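Madgate Household Help
Storage and Organizing > Plastic bins

Lid will not stay down on a tote used for test tubes and racks
Asked in July
Viewed 1440 times
3 answers

I keep water testing supplies for a garden pond in a rectangular plastic tote with a separate snap-on lid. The tote is a 21 quart Ziketti, the type with rounded corners and no hinges. Contents are an acrylic tube rack, screw-cap tubes, a wire basket with reagent bottles and a folder of dip strips.

The lid closes fully when the tote is empty. With everything inside, one long side will click and the opposite side lifts. If I press the lifted side down, the first side lets go. The gap on the high side is 3 mm measured at the middle, less toward the corners.

Things I have checked:

The rack is not touching the lid when it stands upright without tubes. With tubes in it I can't tell.
The tote is not overfilled in the sense of having things piled above the rim.
Turning the lid end for end makes no difference.
The tote sits on a tiled floor in a utility room and gets moved to the pond and back once a week or so.

I would like to keep using the same container. Is the lid warped, or is it the packing? And if the packing is at fault, is there a sensible order for this kind of equipment? I have read that heating a lid with a hair dryer will flatten it but I don't want to make it worse.

Edit: someone asked in the comments about the rim. The tote walls do look a little bowed outward on the long sides when it is full. I had not noticed that until I looked for it.

Comment on the question
Does it close if you remove only the basket and leave everything else?

Reply from the asker
Yes, it closes. Tight, but it closes.

Accepted, 21 votes

The bowed walls are the cause. The lid is probably fine.

A snap-on lid holds by gripping the outside of the tote rim. When the long walls are pushed outward, the rim becomes wider at the middle than the lid was molded for. The corners are stiff and stay where they are, so the error shows up halfway along the side, where you measured it. Your test with the basket confirms it. The basket is wedged across the width and is acting as a spreader.

To repack:

1. Empty the tote and close the lid on it. Check that all four sides click. If they do, the lid is good and should be left alone. Do not heat it.

2. Put the wire basket in first, with its long side parallel to the long side of the tote. It should drop to the floor of the tote under its own weight. Most totes taper, so a basket that fits at the rim can jam halfway down. If it jams, it is too large for this tote, and you need a smaller one.

3. Place the rack next to the basket, standing on its base. Check the height with tubes loaded. Screw caps add to the height and it is the cap that meets the lid. Lay a ruler across the rim and see whether any cap touches it. Allow extra, as the lid usually has ribs that hang below rim level.

4. If the caps touch, take the tubes out and store them flat in a zip bag on top of the basket. The empty rack can go in on its side.

5. Folders and strips go in last, against an end wall. End walls are shorter and bow less.

Close one long side first, then the ends, then the other long side. Pressing on the center of the lid does nothing useful.

The walls may keep a slight bow for a few days after you remove the load. Store the tote closed during that time.

Comment
Step 2 was it. The basket was hanging above the bottom and I had assumed it was resting on it. Swapped it for a narrower one from Coşkun and the lid goes down on both sides.

4 votes

Just get a latching box. I had the same problem with snap lids for years and changed everything over to Rarker boxes with the clips on the ends. More expensive but you can carry them by the lid, which you should never do with a snap lid. Bungee cord also works if you don't care what it looks like.

Comment
Clips would hold the lid down, but the walls would still be bowed. The basket has to come out either way.

2 votes 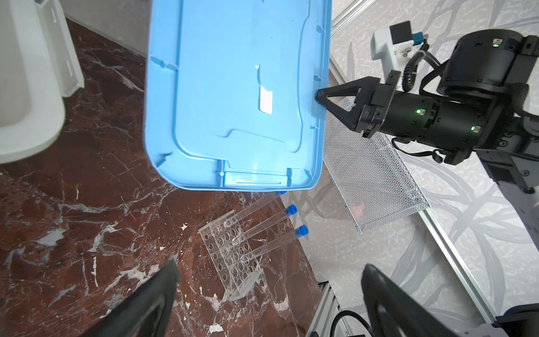 Before blaming either the lid or the load, turn the lid over and inspect the side that does the work. From the top most lids look flat and tell you nothing. On a light-blue rectangular one like this, the underside has molded ridges, a raised inner rim and small tabs along the edges, and each of those needs clearance. Run a finger along the inner rim and clean out any grit, then look at the tabs for one that is bent or torn. A bent tab gives the same symptom as a bowed wall, one side up and the other down, except that the gap moves with the lid when you turn it end for end. The asker's did not, so the accepted reply is right in this case. Check also for labels. A small sticker near the middle of the underside is harmless, but one that overlaps the inner rim will hold it off the tote. On the rack, I agree with taking the tubes out for transport. Once a rack tilts, capped tubes lean out well past its edge, and the caps end up against whatever is nearest. I pack mine flat between two dish towels and put the rack in afterward.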